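Household Work and Its Claims
Notes for week 4: Containers, sorting and the promise of a tidy room
Instructor: Nour Boutros

Read these before the session. They are fuller than last week's notes, mainly on account of the complaints about last week's notes.

1. Where we left off

Last time we looked at the claim that clutter is a storage problem. You will find it in nearly every tidying book on the reading list, usually in the first chapter and usually with no evidence behind it. The reasoning goes like this. Things are lying around. Things that have a place do not lie around. So give everything a place and the lying around will stop. I asked you to find the weak step, and most of you picked the last one, which was a fair choice. I would pick the second. Plenty of things have a place and still spend their lives on a chair.

This week we take the container itself. Baskets, bins, buckets, trays with dividers. They are sold as the answer, and they may well be part of it, but I'd like us to be stingy about how much credit we give them.

2. Open containers

An open container asks one question of the person using it: in or out? That makes it quick. A laundry basket is the plainest case. You can hit it from across the room, and a child can use it before the child can read a label.

The price is paid later. Whatever goes in together has to be sorted when it comes out. Books on tidying tend to measure the first half of the job and forget the second. When you read the Wesasora pamphlet in your packet, note where the writer stops the clock. It stops when the floor is clear. The basket is still full.

A bucket has the same virtue and the same fault, with one addition. It is deep, and small things go to the bottom. It also gets turned over and used as a step, a stool or a surface to put something on, and from then on it stores nothing and takes up floor.

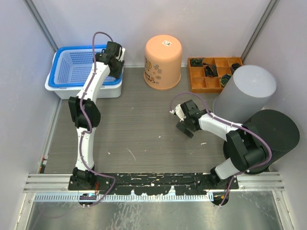
3. Divided containers

A tray with cells asks a harder question: which cell? For this reason the sellers like to show it full, one sort of thing to a cell, everything facing the same way. Real ones are rarely used like that. A few cells get filled, the others stay bare, and the tray takes the same room on the floor or in the drawer either way.

I'm not against divided trays. I own two. My doubt is about the claim, repeated in the Kandpal chapter, that a grid "teaches" people to sort. Kandpal followed 29 households, all of whom had asked to take part. People who volunteer for a study of neatness are not the people I worry about. The chapter also has no comparison group with plain shoe boxes, and I would have liked one very much.

Consider too what a cell does to anything that is nearly the right size. Something curled or rolled will go in and stay in if it is small enough. A longer piece leans out, gets in the way of its neighbor, and is soon living somewhere else. Tall cylinders are a nuisance in every system I have come across. Standing up they tip, and lying down they roll.

4. The numbers in the reading

The Gavatari survey reports 442 replies and says that most people felt "calmer" after sorting a room into containers. Before you quote it, look at these points:

The question was asked straight after the tidying. I would expect anyone to feel better at that moment, containers or no containers.

The follow-up went to 200 of the same people and 60 wrote back. The authors treat the rest as if they had agreed.

"Sorted" was decided by the person who did the sorting.

None of this shows the survey is wrong. It shows that we can't lean on it for much.

5. A small exercise for the session

Pick one room at home and leave it exactly as it is. List the containers in it and write down what each is meant to hold and what it holds now. An empty one counts, and please include those standing upside down or on top of something else. Then mark any loose item that would fit in a container already in the room.

Last August's group did this and argued for most of an hour over whether an empty basket is a waste or a reserve. I lean toward waste. The group did not, and a couple of their arguments were better than mine.

Bring the list on paper. Don't tidy first.

6. Reading for next week

Stendus, chapter 3, on shared rooms and who ends up doing the putting away. Skip the diagrams. The footnotes are worth your time, especially the long one on laundry.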